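Call for participants: how does the light in a room feel when you work with your hands?

Plakstead Lighting Group is looking for people who can come for two evenings in May to Room 159 in the Geraghty building, Flustthorpe. You will do quiet table work under the ceiling lights and tell us how it was for your eyes, your head and your mood. No knowledge of lighting is needed. We are more interested in people who never think about lamps.

Why we are doing this

Most advice about light in work rooms is written for people who look at a screen. In Flustthorpe many people work in another way. They fold, sort, wrap, repair, label and pack. They look down to their hands for a long time, then up to find a thing, then down again. When they look up, they often meet a bright lamp directly, and when they look down again the table seems darker than before. Some people are bothered by this and some do not notice it until the evening, when they have a headache and blame the coffee.

We want to collect these experiences in a careful way, in one real room, with people of different ages and different eyes. The results will be written as a short guide for small workshops and community rooms. The guide will be free, and each participant will receive a copy by mail or e-mail.

About the room

Room 159 is an ordinary work room and we like it for this reason. The ceiling is white concrete, without any panels hung below it, so the light comes back from it quite strongly. There are two round ceiling lights. A white vertical line, a pipe or a beam, runs near one side toward the wall, and it gives a small change in brightness that some people find pleasant and others find annoying. High up there is also a dark piece of glass, and the lights are reflected in it as several bright spots. Please look at these spots during your evening and write down if they disturb you. In our first trial one person saw nothing but these spots, and another person could not remember them at all.

The lamps we will use are of 3000 kelvin, what is usually sold as warm white. During your evening we will change the brightness. We will not tell you when, because it is a part of what we want to learn.
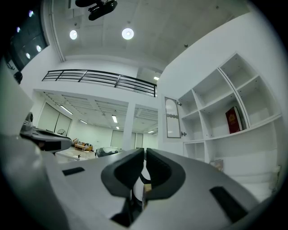

What you will do

On the first evening we begin with a short talk and a form. The form asks your age group, if you wear glasses or lenses, what kind of work you do, and how long you usually sit under artificial light. After this you take a place and begin with the first task.

The tasks are simple. You sort mixed buttons by color and size. You wrap small items in paper and write a label for each. You thread a needle, sew a short seam in dark cloth, and then the same in light cloth. You read a small printed card and copy it by hand. Between the tasks you mark on a sheet how your eyes feel, and you have a few minutes to write in your own words. It is fine to write very little. It is also fine to write in your first language - we have friends who help us with translation, and we would rather have a true sentence in Portuguese than a forced one in English.

On the second evening the tasks are the same but in a different order. At the end we sit together with tea and talk about what we noticed. The talk is voluntary. If you prefer to go home, please go home, and your payment is not changed.

We do not measure how quickly you work. Please do not hurry. If a button ends in the wrong cup it is no problem for anyone.

Who we are looking for

Anyone of 18 years or older who can sit at a table and use the hands for small work. We especially ask for:

- people who pack, sort, sew, mend or assemble in their daily job
- people over sixty, who were almost missing in our first trial
- people who wear glasses with more than one strength
- people who work at night and sleep in the day
- people who are left-handed, as shadows fall differently for them

You should be able to come on both evenings. One evening alone does not help us much, as we need to compare.

Please do not register if you have epilepsy that is sensitive to light, or if you had an eye operation in the last months. The changes in brightness are slow and gentle, but we prefer to be careful. If you have migraine you may participate, but please write to us first so that we can talk about it.

Color blindness is not an obstacle. You will receive buttons that are sorted by size only.

Payment

You receive 26 dollars for each evening, in cash, when you leave. If you have to stop early because you do not feel well, you still receive the full amount for this evening. Bus tickets inside Flustthorpe are paid back if you bring them. We cannot pay for parking, but the street behind the building is free after 6 p.m.

Tea, water and plain biscuits are there. If you need to eat something else at a certain time, bring it with you and tell us, and we will plan your pause around it.

Time

Each evening begins at 6:30 p.m. and ends before 9 p.m. You choose your two evenings from a list that we send after you register. They should not be directly one after the other, because tired eyes from the evening before would mix up the answers. Please come a little early the first time. The Geraghty building has a long corridor and the door numbers do not follow each other as one expects. From the main entrance go left, pass the stairs, and go through the green door. Room 159 is on the right side after it.

The building has a lift and the entrance has no step. The toilet for wheelchair users is on the same floor. Tables can be set higher or lower if you tell us in advance.

What to bring

Bring the glasses you normally use for close work, also if you are not proud of them. Wear clothes in which you can sit comfortably. The room can be cool in the evening, so a sweater is a good idea. Please leave your own lamp, magnifier or phone light in your bag during the tasks. A cap with a visor should also be taken off, unless you wear it always at work. In this case keep it on and make a note on your sheet.

If you do some handwork at home, you are welcome to bring a small piece for the last part of the second evening. In the trial one woman brought a half-finished sock in black wool, and we learned more from her comments on this sock than from our own cloth.

Your answers and your name

Your form gets a letter code. The list which connects codes and names is kept on paper, separately, and is destroyed when the guide is finished. We use sentences from the written sheets in the guide, but without name, age or workplace. If there is a sentence you do not want to see printed, put a cross beside it.

You can leave the study at any moment and you do not have to explain it. You can also ask us to take out your answers later, as long as the guide is not yet printed.

The study is paid for by a small grant from the Jokidis Fund. The fund does not sell lamps and has no influence on what we write.

We also need one evening helper

For the same weeks we look for one person who helps in the room. You would welcome the participants, prepare the cups and the cloth, refill the tea, collect the sheets and put everything back in the cupboard at the end. You need a calm manner and readable handwriting. It is a paid position at the same rate as for the participants, 26 dollars for the evening, and we hope for somebody who can do most of the evenings. The helper cannot be a participant at the same time, I am sorry for this, as you would know when the brightness changes.

How to register

Write to Catriona Rankin at the Plakstead Lighting Group and put "Room 159" in the subject line. Please tell us:

- your name and how we can best reach you
- your age group (18 to 39, 40 to 59, 60 and over)
- if you wear glasses or lenses for close work
- what you do with your hands, at work or at home, in one or two sentences
- anything we should know about seating, pauses or food

You can also leave a note with the same information in the Plakstead box at the front desk of the Geraghty building. Catriona answers all messages, usually in the evening. If the group is already complete for your age, we put you on a waiting list and write again when a place is free. Friends and couples may register together, but they will be given separate tables.

26 shares

Comments

Odile M.
I work in alterations and I am exactly the person who gets the headache and blames the coffee. Registered for me and my sister. Can we come on the same evenings?

Catriona Rankin
Yes, you can. Please write both names in one message, it makes the list easier for me.

benchworker_t
Is it OK if I normally sew with a headlamp? Not sure I can thread a needle without it anymore lol

Catriona Rankin
Please come anyway. You try without the headlamp, and if the thread does not go in, you write this down and continue with the next task.

Ruta
My father is 78 and would enjoy this but he doesn't use email. Is the box at the desk open in the mornings?

Catriona Rankin
The front desk is open from 9 a.m. He can also ask there for a paper form.

Contact: Plakstead Lighting Group, Geraghty building, Flustthorpe | © Plakstead Lighting Group | Back to top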